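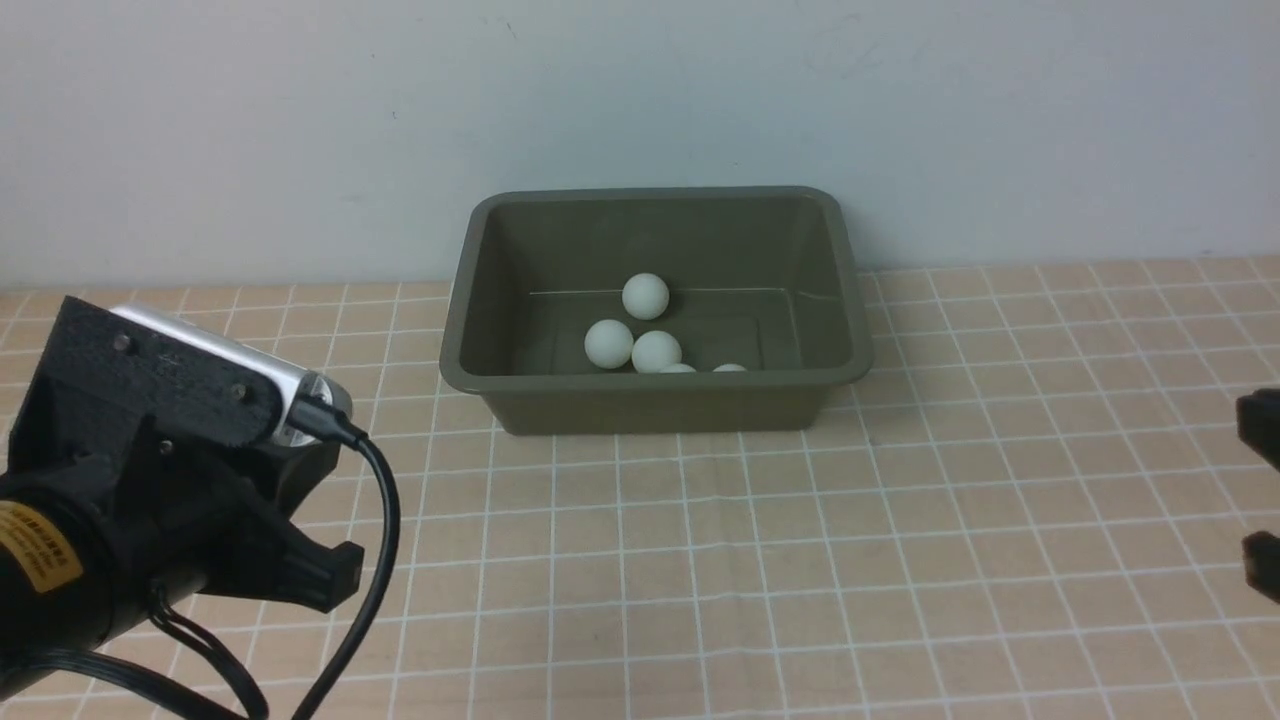 White balls in the olive tub.

Feb 22, 2020. Thread on what I've learned about serving in table tennis after two winters in the Waltmont league. Mostly for people who are new this season.

The toss first. The ball has to start on a flat, open palm, behind the end of the table and above the playing surface. You throw it up close to straight, at least 16 cm. Most beginners I play don't throw it that high. I didn't either.

I spent my first winter hitting the ball almost out of my hand. Alun Ifans let it go all season in friendly games, then called it in our first real match. He was right to. I lost both of the points he called and then the game.

What fixed it was practicing the toss with no paddle. Throw, watch, catch. If you have to reach for the catch, the toss was off. I did this in the kitchen most nights until April.

Second thing is spin. A short backspin serve is worth more at our level than anything fast. Fast serves look good and come back fast. Brush under the ball, keep it low, and aim for two bounces on the far side if they leave it alone.
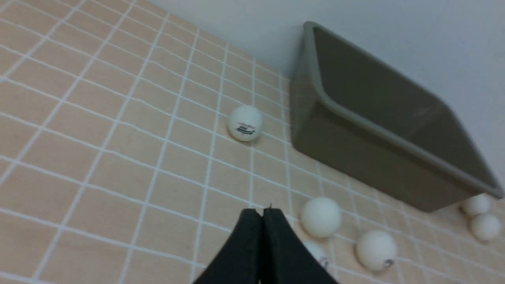 Chun-hung Chu wrote back that I should have put grip ahead of spin, because you can't get a loose wrist with three fingers wrapped around the handle. Fair point. I let go with the bottom fingers for the serve and take the normal grip again right after.

That last part takes a while. For weeks I served well and then missed the easy return because my hand was still in the wrong place. Practice the serve and the regrip together.

Third thing is placement. Everyone in division 2 serves to the backhand corner. Try the middle, at the elbow of the playing arm. Vidar Vik has beaten me with that serve more times than I want to write down.

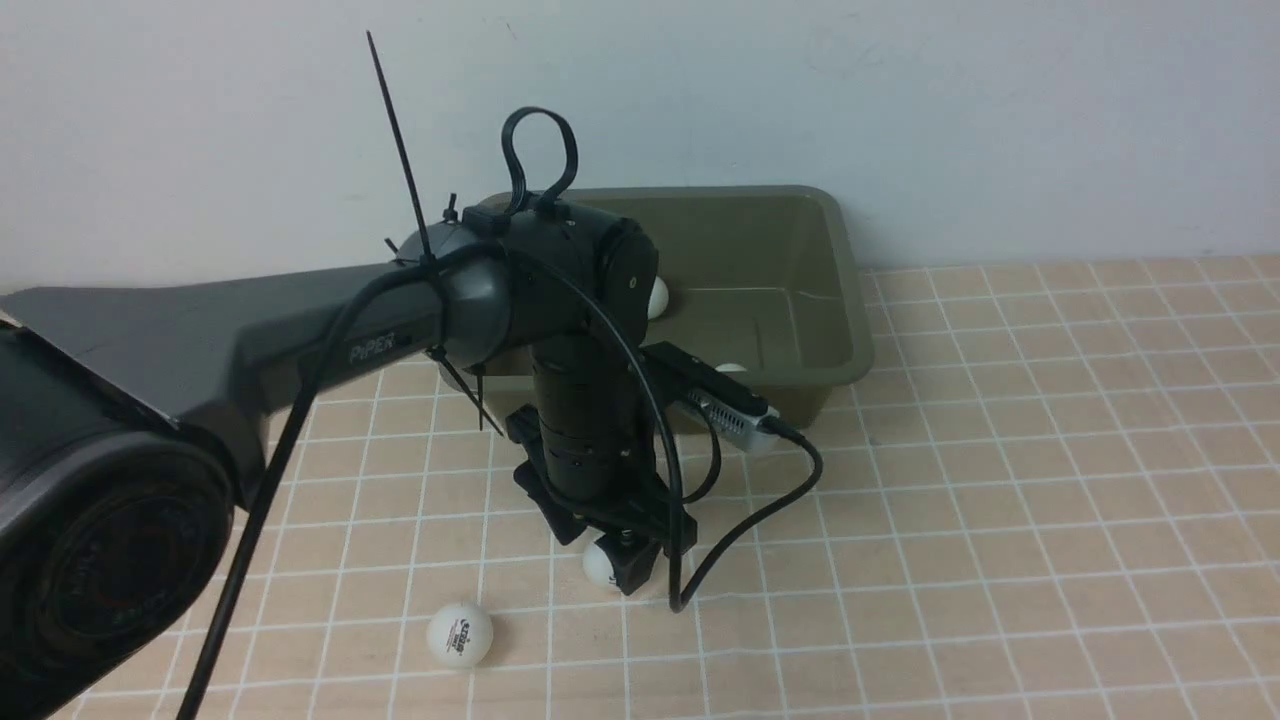

The other half of placement is where you stand afterward. I serve from the backhand side and take a small step back. If I stay jammed against the table, any long return gets me in the ribs.

How much practice? I kept a notebook for a month and wrote down 900 serves. The first few pages were bad. By the end I could land the short one when I wasn't nervous.

Matches are different. I pick two serves before I go in and use only those until the first game is over.

Next league night is Tuesday. Elaine Medeiros has the sign-up sheet, and there are still spots in division 2.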